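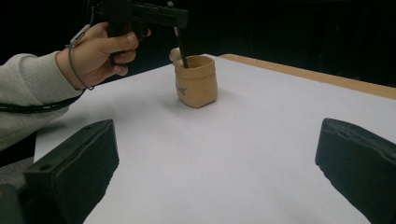 Paper on the table, and other small changes

12/4/09

I spent most of November sorting the desk drawers and the two shelves over the radiator. It took longer than it should have. The drawers came with me from the apartment in Illthorpe and I don't think I had been to the bottom of them in all that time.

The first thing I do now is cover the table with a big sheet of white paper. Oanh Kiều gave me the end of a roll when she moved her studio to Planthorpe, and I have been cutting pieces off it ever since. Small stuff shows up well on it. I lost a watch screw on the bare wood last winter and found it in my sock that night. When I'm finished I fold the sheet up the middle and tip the dust into the trash. One sheet lasts a couple of weeks if I keep my coffee off it.

The little tan pouches

These are what I sort into. They are small and soft, with the rim rolled down, and they stand up without help. They get wrinkled fast and the printing on the front fades, but I don't mind that. I had been using jelly jars before. The jars were heavy and took up the whole drawer, and I had to hold each one up to the window to see what was at the bottom of it. With the rim down I can get at what's inside, and when a drawer is tight the pouch gives a little.

I roll the rim twice. Once isn't enough and it flops back up.

What went where

Buttons in one, and the spare ones still in their tiny bags in another. Picture hooks and the nails that go with them. Rubber bands, most of which were dried out and got thrown away. Keys I can't match to anything – I kept those, and Yến Kim says I will still have them when I'm ninety. Foreign coins, stamps, the feet that came off the old radio. Pen caps went in the trash.

The Niken catalog says 293 drawer dividers "in every size," and I did look through it one evening. A set of 30 cost more than the desk did. I put the catalog in the recycling with the others.

Still to do

The lower shelf is sorted but the upper one has the sewing box on it, and I haven't opened that yet. I also need a better way to label things. Pencil rubs off the pouches, and marker goes through to the inside. Yến Kim suggested tie-on tags, the kind with string. I have a few left from the yard sale, so I may try those first and see if they stay put.

If anyone has a use for eleven clean jelly jars with lids, let me know. They are in a box by the back door.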